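December 2, 2020. Wash-fastness, Clultham detergent, continued.

Cycle 6 of 8 finished this morning. The Cosell machine has decided that its 40 degree programme now ends with a long sulk before the door unlocks, so add that to the timings. Spin left at 300 because the higher setting walks it towards the sink.

Black cotton next. I want it judged on fading at the seams, as in November, and not on whatever mood we're in after lunch.

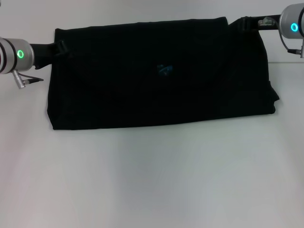

Black cloth, small teal logo near the middle.

Grey scale readings are on the Sondstead sheet under batch 2528. Two of mine disagree with two of mine from last week. I've left both sets in and initialled neither.

Water hardness: the strips say one thing and the kettle says another. I trust the kettle. Could whoever orders strips please get the kind with a legible colour chart, given what we do for a living. 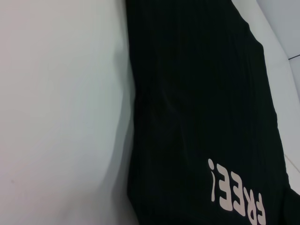

The Isah powder still clumps in the drawer unless it's sieved first. Their leaflet calls it free-flowing, and so it is, once you've been at it with a spoon. Weigh after sieving. I weighed before on cycle 2 and would rather not discuss it.

To do: descale, rinse the drawer, cycles 7 and 8, find the good spoon.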